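Intro to Office Networks, Handout 4: Labeling, or Why We Can't Have Nice Closets
Instructor: Kenza Mahrous

Reading for next time: pages 26 to 31 of the course packet. Yes, the ones with the tables.

Last week we got as far as naming things. A good name says where the cable goes. A bad name says who was in a hurry. In the Zorkidport case, both ends of one cable were marked "NEW," and it had been NEW for nine years.

Rules we agreed on:
Label both ends, same text.
Room first, then wall jack, then port.
No first names. Jayson does not work there anymore.
Write the change down before lunch. After lunch it is folklore.

The log can be a spreadsheet or a notebook on a string. The Olidance office had 898 lines in theirs and could still find a dead jack in a minute or two. Their neighbors had a very handsome diagram of a building they had since moved out of.

Switch ports, and a rack with its unit numbers:

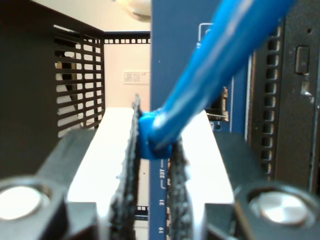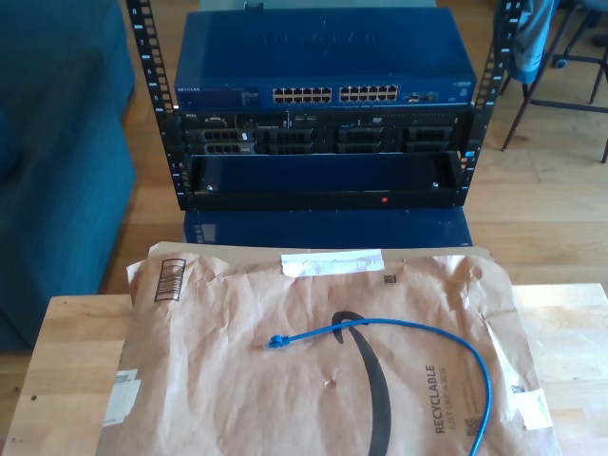 Unit numbers go in the log too. "Near the top" is a mood.

Homework: take the Zein floor plan, invent a naming scheme, and trade with a partner. If your partner has to ask you a question, fix the scheme and leave the partner alone. Two pages at most. Kenneth, this means you.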